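Search this site Enter keywords Go

Galtham Legislative Information Office
Support ticket 178: Roll-call votes missing from public record

Opened: 2006-06-04
Reported by: Office of Representative Kaczmarczyk
Assigned to: Csenge Lakatos

Problem
The public voting page shows 70 members present for the Ponutley district boundary bill. The signed journal shows 100. Constituents have asked the Representative why no vote is listed under that name.

Findings
The Furkatel import stops when a member's name contains a hyphen. Later names are dropped without an error message. The signed journal is correct and remains the official record.

Action taken
1. Import suspended for all floor votes.
2. Missing names entered by hand and checked against the journal. 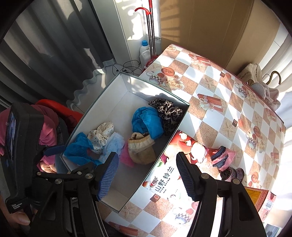 3. Notice of correction sent to the clerk of each chamber.

Status
Open. Votes recorded since October are under review.

Comments (2)

R.T.: My member's vote on the school levy is still blank.

ponutley_voter: Same on the water bill. Please check that one too.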